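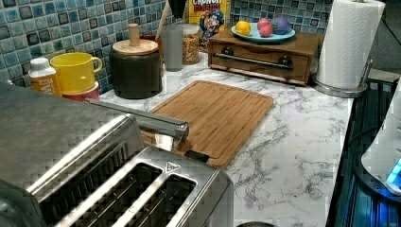

Setting Up the Toaster

Reading time: 4 minutes
Last updated: December

Use this section of the kitchen guide after the Rekura toaster has been unpacked and all tape and cardboard have been removed. The first-use steps apply to the two-slot model only. If you have the four-slot model, see the supplement by Ieuan Gwynne, part number 2622.

1. Choose a spot on the counter that is flat, dry and within reach of a grounded outlet. Do not use an extension cord.

2. Leave 4 inches of clear space on every side and nothing at all over the slots. Wall cabinets directly overhead must be at least 300 mm above the top of the toaster.

3. Slide out the crumb tray, wipe it with a damp cloth, dry it and push it back until it clicks.

4. Turn the browning control to the middle setting. With no bread in the slots, plug in the toaster and press the lever down. Run two full cycles with a window open. A slight smell during the first cycle is normal.

5. Let the toaster cool for ten minutes before you touch the top.

CAUTION: Never put a knife or fork into the slots. If bread gets stuck, unplug the toaster, let it cool and turn it upside down over the sink.

Sharing the Counter with Other Appliances 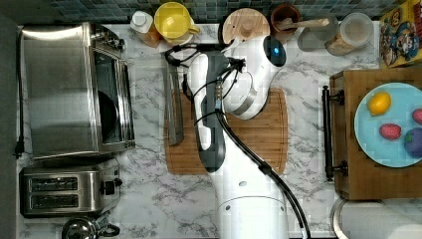

Heating appliances draw a lot of power, and most kitchen circuits will not run two of them at full load for long. Check the rating plate on each one and add the watts together before deciding where to plug them in. A toaster oven and a two-slot toaster can stand on the same side of the counter, with a kettle at the near corner, but do not run all three together on one circuit. The cutting board can go in the open part of the counter beside them, where sliced bread has only a short way to travel. Put the bread knife away when you have finished slicing.

6. Route each cord behind or beside its own appliance. Cords must not cross the top of a toaster or a toaster oven, and must not hang over the front edge of the counter.

7. Turn the toaster so the lever faces the open counter. You should be able to reach it without leaning over another hot surface.

8. Keep paper towels, cereal boxes and other paper goods at the far end from the heating appliances.

9. Store jars, canisters and spoon crocks along the backsplash. Pull them forward when you wipe the tile, then put them back in line.

NOTE: The top of a toaster oven is not a shelf. Plates, bread bags and plastic lids left there can be damaged even after the oven has been switched off. 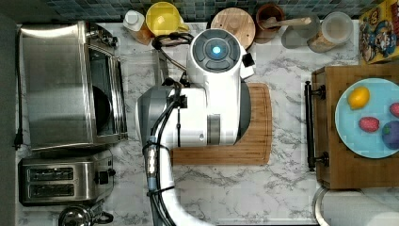 10. Check the layout once everything is in position. Open the toaster oven door all the way and confirm that it does not strike anything. Take out any pan you do not plan to use before turning the oven on.

Weekly Care

Unplug the toaster and empty the crumb tray. Wipe the outside with a soft cloth and a drop of dish soap, following the grain of the steel. Scouring pads leave marks that cannot be polished out. Lift the cutting board and dry the counter under it, especially if the board has been washed that day. Bamboo boards should be dried standing on edge and rubbed with food-grade mineral oil when they look pale.

If the Lever Will Not Stay Down

The lever only holds when the toaster has power. Test the outlet with a lamp, then reset the breaker if needed. If the lever still will not hold, clear the crumb tray and try again. For repairs, contact Ardeleanu Service, attention Radu Stanciu, and quote fault code 645. Do not remove the base plate yourself.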